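Project report, materials testing module, Uvonska. Group members: Tadhg Geraghty, Venla Karppinen, Konrad Mayrhofer. Supervisor: Pirjo Heiskanen.

# Slip and breakage of square knots in braided and monofilament thread

## 1. Background

A knot is usually the weakest point in a length of thread. The thread is bent sharply where it enters the knot, and the load is no longer shared evenly over the cross-section. A knotted thread under increasing tension fails in one of two ways. It breaks, normally close to the knot, or the knot slips and the ends pull through. Breakage is mainly a property of the thread. Slip depends on surface friction, bending stiffness, the number of throws and how firmly each throw was set.

The question matters wherever a short knot has to hold without being retied: fishing leaders, net repair, upholstery and surgical closure. Surgical closure is the strictest case, as the tails are trimmed short and little thread is left to take up any slip. In interrupted suturing each stitch is tied off separately, so every knot carries its own load.
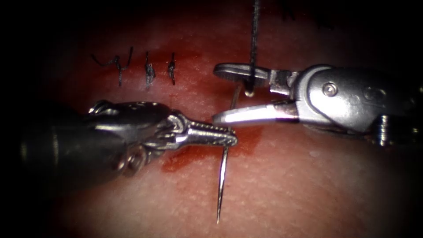
*Figure 1. Completed stitches in thin black suture material, above the incision.*

The project compared two threads of equal nominal diameter and counted how many knots slipped before the thread broke. No attempt was made to reproduce conditions in tissue. All knots were tied and tested dry, at room temperature.

## 2. Materials and method

Thread A was a braided polyester from Groltirix. Thread B was a monofilament nylon from Flonska. Both were taken from a single spool each, and the first meter of each spool was discarded.

Five configurations were tested, with 20 knots in each, giving 100 knots in total. Thread A was tied with two and three throws. Thread B was tied with two, three and four throws. A four-throw group for thread A was left out after none of the trial knots with three throws slipped.

Each knot was tied as follows:

1. Pass the thread once around a smooth steel rod.
2. Tie the first throw and set it by hanging a 500 g mass from each end.
3. Tie each further throw in the opposite direction and set it the same way.
4. Slide the loop off the rod and trim both tails to 3 mm.
5. Leave the loop for 30 minutes before testing.

Loops were mounted over two pins on the Kemppainen bench tester and pulled at a constant rate until failure. The knot was placed midway between the pins. Failure was recorded as slip if either tail passed through the knot, and as breakage in all other cases. Tying was shared between two group members, who each tied ten knots per configuration. The third operated the tester and was not told which member had tied the loop.

## 3. Results

| Thread | Throws | Slipped | Broke |
|---|---|---|---|
| A, braided | 2 | 7 | 13 |
| A, braided | 3 | 0 | 20 |
| B, monofilament | 2 | 20 | 0 |
| B, monofilament | 3 | 9 | 11 |
| B, monofilament | 4 | 1 | 19 |

Every two-throw knot in thread B slipped, most of them at low load. Adding a third throw cut the number to nine and a fourth throw to one. Thread A reached full security at three throws.

Of the nine slipped three-throw knots in thread B, six were tied by the same person. On inspection of the remaining loops from that batch, two turned out to be granny knots, with the second throw made in the same direction as the first. They had held to breakage and were kept in the results.

## 4. Discussion

The difference between the threads is consistent with their surfaces. The braid is rough and compresses when the throw is set, which increases the contact area. The nylon is smooth and springs back – several knots had visibly opened during the rest period, before any load was applied.

Additional throws are not free of cost. Each one adds bulk, and in a sutured wound a bulkier knot leaves more material behind. Knots in the same row can also differ in size and in the lie of the tails, even when they serve the same purpose, and for that reason setting tension was fixed by a hanging mass in this work.

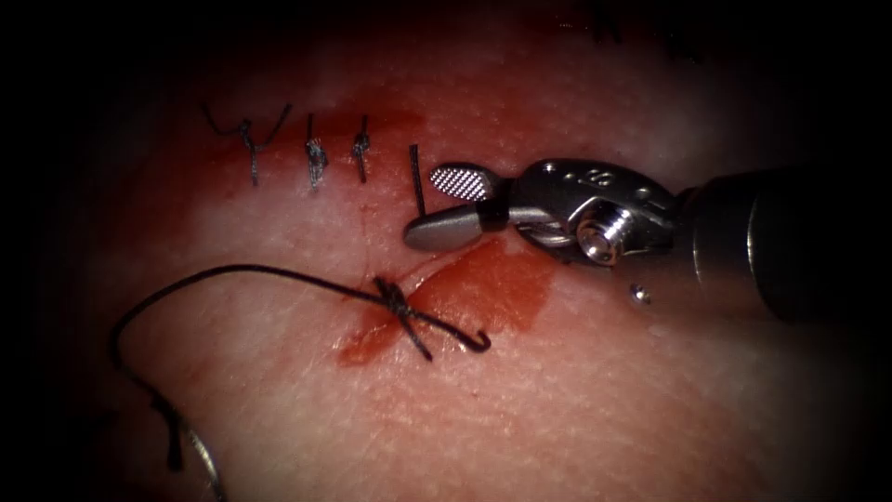 ## 5. Sources of error

The tail length was cut by eye against a steel rule, and the error may be as large as half a millimeter. With tails of 3 mm this could move a borderline knot from one column to the other.

Humidity in the laboratory was not recorded. Nylon takes up water from the air and becomes more flexible, so the results for thread B may shift with the season. The tests were carried out in July.

The granny knots should have been caught at the tying stage. A second person checking each loop under a magnifier would be enough.

## 6. Further work

Theresia Pfister has offered the use of a climate cabinet for a repeat of the thread B series at controlled humidity. A surgeon's knot, with a doubled first throw, should be included in that series. It would also be useful to log the full load curve, as partial slip followed by breakage was counted here simply as breakage.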